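Testers wanted: teach a gripper to handle your laundry

Stemero makes a small gripper kit for people who already own a robot arm and have run out of rigid things to pick up with it. Blocks are easy. Blocks want to be picked up. Cloth has other plans, and we would like to find out what they are before the kit goes on sale.

We are looking for seven testers in or near Badbridge. You will get the kit on loan, a box of fabric samples and a 48-page manual that Facundo Escobar believes is finished. You will have it on your bench for three weeks. In return we want an hour or so of pinching, lifting and dropping most evenings, and notes on what went wrong. Notes saying "worked fine" are welcome but will be read with suspicion.
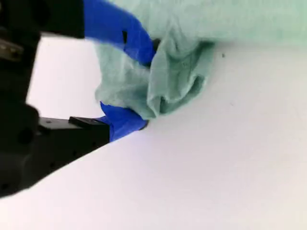
Blue fingers, green cloth: a pinch on one of the lighter fabrics.

You should have an arm of your own, a clear table and a tolerance for folding the same napkin until it loses meaning. Some Python helps. A degree does not hurt, though our last round's most useful report came from Amancay Núñez, who alters wedding dresses and had strong opinions about our finger shape. We changed the finger shape.

Please do not apply if you mainly want to see it fold a fitted sheet. So do we.

What you get: your travel to the Saturday setup session, lunch, a discount on the finished kit and your name in the manual, assuming Facundo lets anyone touch it. There is no fee. We asked.

What we get: your notes, your logs and the kit back, ideally with the same number of screws. Tell us if you would rather we didn't quote you.

To apply, write a few lines to Rocío Orellana at the Stemero front desk. Say which arm you have, what you have tried to pick up with it and how that ended. Applications close at the end of April, and setup starts at 10 a.m. sharp - Sebastián Gallardo has the only key and goes for coffee at 10:15.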